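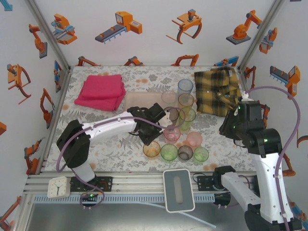
Wilon TR-3 Air Suspension Helper Kit for Pickup Trucks

Part number 2091-TR
Fits most half-ton pickups with rear leaf springs
In stock, ships from our Wunia warehouse

The TR-3 is a rear air spring kit for trucks that tow or haul on a regular basis. Two air bags mount between the frame rail and the axle, one on each side, and work alongside the factory leaf springs. You add air when the truck is loaded and let it out when the truck is empty. The factory springs stay in place and nothing on the truck has to be cut or welded.

Most people buy this kit for one of two reasons. The rear of the truck squats when a trailer is hooked up, or the truck leans to one side with a camper or a toolbox in the bed. Air springs correct both. Each bag has its own fill line, so you can run more pressure on the heavy side.

The kit does not raise the tow rating or payload rating of your truck. Those numbers are on the sticker in the driver's door jamb and they stay the same whatever you bolt on. Please don't call and ask us to tell you otherwise.

What's in the box

Two double-bellows air springs
Upper and lower brackets, left and right, powder coated
Axle straps and hardware
Heat shield for the exhaust side
Air line, pre-cut in two lengths, with one spare coil
Two inflation valves with caps
Zip ties
Printed instructions

You will need a floor jack, two stands, a torque wrench, a socket set and a sharp blade to cut the air line square. A tire pump will fill the bags. A gas station air hose works too, but go slowly, because the bags hold very little air and the pressure comes up fast.
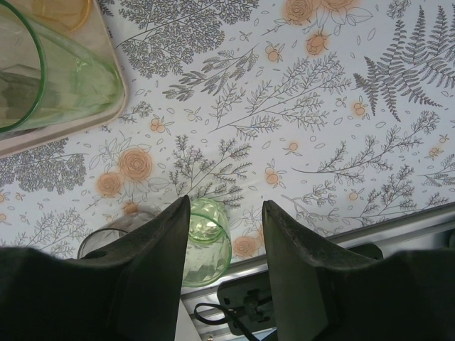
Brackets are the part we changed for this version. The older TR-2 used a two-piece lower bracket that could work loose on gravel roads if it wasn't retorqued. Konrad Trummer in our shop redrew it as a single formed piece with a wider saddle, and we have been shipping that one since August. If you have a TR-2 and want the new bracket, it is sold separately as a pair and uses the same axle straps.

Specifications

Maximum pressure: 100 psi
Minimum pressure, truck empty: 5 psi
Valve type: Schrader, same as a tire
Bracket material: steel
Bolts: metric, grade marked on the head
Installed on: rear axle only
Warranty: 3 years on brackets and hardware, 2 years on air springs

Never run the bags at zero. With no air in them the rubber can fold and pinch between the plates, and a pinched bag isn't covered by the warranty. Five psi is enough to hold the shape, and you won't feel it in the ride.

Fitment

The kit fits two-wheel-drive and four-wheel-drive trucks with a standard leaf spring rear end. It doesn't fit trucks with rear coil springs, dual rear wheels or factory air suspension. It also won't clear some fifth-wheel hitch rails. Measure from the top of the axle tube to the bottom of the frame with the truck parked level and empty. You need at least 7 inches on both sides.

Trucks with a lift of more than 2 inches need the Lüthi spacer set, which goes under the lower bracket. It is listed under accessories. Without it the bag will be stretched at full droop and will fail early.

If you have an aftermarket exhaust, check where the pipe runs before you order. The heat shield is made for the factory pipe. You want 3 inches of open space between any exhaust part and the rubber.

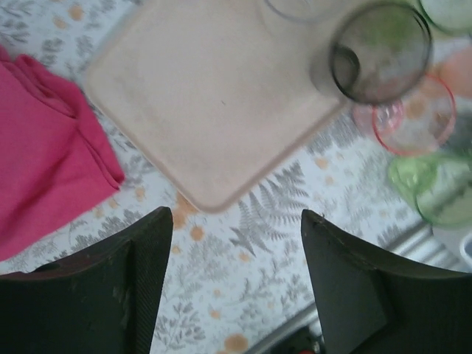
Installation takes an afternoon in a driveway for someone who has done brakes or shocks before. Support the frame on stands, let the axle hang, and take out the factory bump stops first. The upper brackets use the bump stop holes. Put both sides together hand tight, check that the bags sit straight, then torque everything down. If a bag leans, loosen the lower bracket and slide it along the axle until it is plumb.

Route the air lines away from the exhaust and anything that moves. Most owners put the valves in the license plate holes or inside the fuel door. Leave a little slack near the bag.

When it is all together, fill both sides to 30 psi and brush soapy water on the fittings. Bubbles at a fitting nearly always mean the line was cut at an angle. Pull it out, trim it and push it back in. Leave the truck overnight and check the pressure in the morning.

Retorque all the bolts after 200 miles. Write it on a piece of tape on the dash if you have to.

Accessories

Roltel in-cab compressor kit, single gauge
Roltel in-cab compressor kit, dual gauge
Lüthi spacer set for lifted trucks
Replacement air spring, each
Replacement line and fitting pack
TR-3 lower bracket pair for TR-2 owners

The single gauge compressor fills both bags to the same pressure. If you carry uneven loads, get the dual gauge.

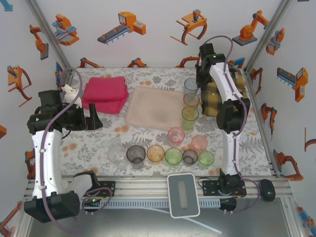

Can I leave the air springs on the truck all year if I only tow in the summer?

They are made to stay on. Drop the pressure to 5 psi when you put the trailer away, and check it once a month with a tire gauge. In places with a lot of road salt, rinse the brackets when you wash the truck and look for gravel packed around the bottom plate.

Returns and support

Unused kits can come back within 30 days in the original box. Kits that have been mounted can't be returned, but we will replace any part that arrived damaged or missing. Check the box against the parts list before you jack up the truck.

Fitment questions go to Brigitta Frei at the parts desk. Have the model year, cab and bed length ready, plus your axle-to-frame measurement. The desk opens at 8 a.m. and closes at 4:30 p.m.

Shipping weight: 27 lb
Ships in one carton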